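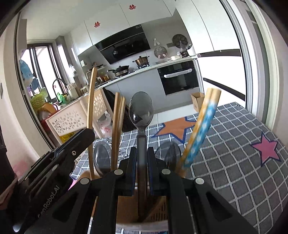

Home | Syllabus | Readings | Handouts
Last updated: November

Handout 3: How We Set the Table, and Why It Changes

Welcome back, everyone! This week we're talking about table manners, and I hope you'll bring your own family's habits along with you, odd ones included.

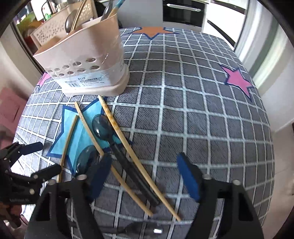 Start with the Kramer chapter, pages 58 to 63, on who gets served first. Notice how often age matters, and how often a guest upsets the usual order (mine certainly do).
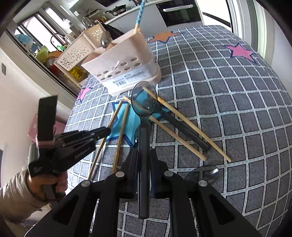 One student wrote that in her house the cook always sat down last, and that she had never thought of it as a rule until she read the chapter. What a good thing to notice! Please look for rules like that one in the Iltcombe household diaries, which run to nearly 88 pages, so do start early. 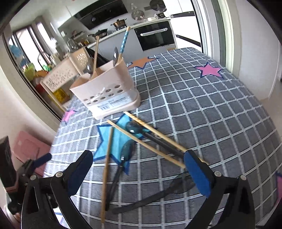
Then write me a page on one meal you know well. Bring it Friday, on paper if you can.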